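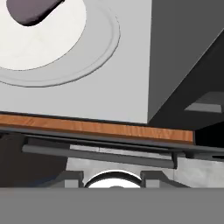
Figure 2. Simulated view past the gripper body, with a light gray panel and its round recess above a wood-grain strip and a dark gray rail.

4.2 Equipment planning from simulated trials

Purchase decisions for the Pedley test kitchen were made after simulation, before any hardware quote was accepted. Views such as the one in Figure 2 were used to check how much of the work area the gripper body hides at close range. The flat band along the bottom covers everything beneath it, and objects near the lower center are only partly visible. A second camera, mounted off the arm, was therefore entered as a separate budget line.

We compared two arm packages, Drostar and Raudsepp, over 800 simulated trials each. Both were modeled with the same gripper and the same fixtures. The Raudsepp package needed a longer mounting plate – a cost left out of the first estimate – and its delivery time was nine weeks. Yen prepared the cost model; Jankauskaitė set the reach limits.

Arm and controller took up almost 56 percent of the planned spending. The remainder was divided among the gripper, the second camera, mounting parts and spares. Service contracts were priced for two years and are reported separately in the Ondden cost table, as are floor anchors and electrical work.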